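Home | Notebook | Bench log | Glazes and slips | Older entries | Search

Print this entry | E-mail this entry

Notebook, Monday, late afternoon

Casting slip again. I know, I know, I said I was done messing with the recipe, but the new bag of clay behaves so differently from the old one that I had to go back to square one (and I kind of love this part, so don't feel sorry for me).

Quick recap for whoever reads this after me. We had been using the Mevthorpe white body all spring, and it was lovely stuff, very forgiving, poured like cream. Then the supplier ran out and we switched to the Hisero body, same firing range on paper, and the first batch went to pudding overnight. I came in, pulled the lid off the bucket, and the paddle stood straight up by itself. Not great!

So today was all about the deflocculant. I started with batch 201, which is the plain recipe off the bag with nothing changed. Let the dry clay slake in the water without touching it, then mixed it low and slow with the drill until the lumps were gone. I used to go in fast and whip a ton of air into it, and then spend the next day wondering why my bowls had pinholes all over the inside. Slow is boring but it works. I put the radio on.

After mixing, I pushed the whole lot through the medium sieve. There was a surprising amount of grit left behind, sandy and a little brown. I saved it in a jar, labeled and on the shelf over the sink, in case we want to complain to Hisero about it. 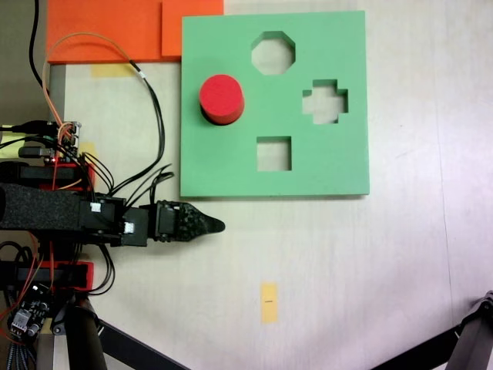 Then I started adding deflocculant in tiny drops, stirring between each one and watching how the slip came off the paddle. For ages nothing happens, and you start thinking the bottle has gone off, and then all of a sudden it loosens up and runs in one long ribbon. That's the spot. I stopped there, wrote down the reading from the bottle, and let the bucket sit through lunch with the lid on to see if it would hold.

It mostly held. A bit of a skin on top, a bit thicker at the bottom, and after one good stir it was back to a ribbon. Compare that with last week's pudding and I'm calling it progress.

First pour went into the small Ketilsson mold, the tumbler with the fluted sides. Left it 9 minutes before tipping it out, same as we always did with the old clay. The wall came out thin, like eggshell thin near the rim, and it tore when I trimmed the spare. Second pour I left a good while longer and the wall was better, but the slip in the middle had started to gel and it drained in blobs. You could see a drip line frozen down one side. So there's a narrow window with this clay and I haven't found it yet.

I was also a little suspicious of the mold itself. It had been used twice on Friday and it still felt cool against my cheek, which is my extremely scientific way of telling that plaster is damp. A damp mold casts slow, so the thin wall could be partly that. I've moved all the Ketilsson molds to the rack by the heater with the straps loosened, so air can get between the halves. Please don't strap them tight again until they're going to be used! 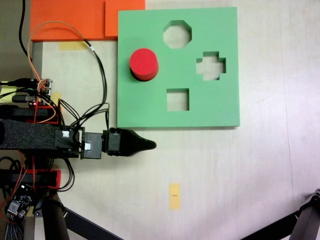
Camus read the notes over my shoulder and thinks I'm blaming the plaster too quickly: the old clay cast fine in damp molds more than once, so the first thing to check is how much water is in the slip. Weigh a measured pint of it, Camus says, before adding one more drop of anything, or we'll be chasing our tails until summer.

Fair enough. I hadn't weighed it. I went back and did it right then, filling the pint cup level, wiping the outside, zeroing the scale with the empty cup on it. The slip was lighter than the number we've been aiming for, so yes, there's too much water in there, and too much water would give me a slow wall all by itself. I suspect the bag recipe is written for people who pour big, simple shapes and don't care. For fluted tumblers it's no good.

That changes the plan. Next is batch 423 (I'm skipping ahead in the numbering so it lands on a fresh page of the big book, sorry, I know it bugs people). Same clay, less water, and I'll probably need a touch more deflocculant to get it moving. I'll mix only half a bucket this time. The leftover 201 can go in the reclaim bin, or somebody can use it for sticking handles on, it's nice and smooth for that.

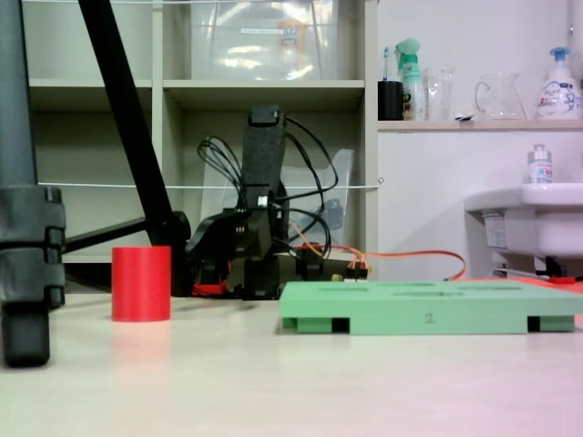 Couple of cleanup things while I remember. The medium sieve has a little split near the rim, maybe a fingernail long. It's fine if you pour in the middle, but we should order another. The drill battery is on the charger. The sink trap was full again and I emptied it, and it smelled exactly how you think it smelled.

Both tumblers are drying under plastic on the bottom shelf, even the torn one. I want to bisque them together and see how much this body shrinks compared with the Mevthorpe, as we've still got orders that need to match the old set and I'd rather find out on a couple of duds.

To do tomorrow: mix 423, weigh it BEFORE the deflocculant, pour one dry mold and one damp one side by side, and write the times on the masking tape this time and not on my hand.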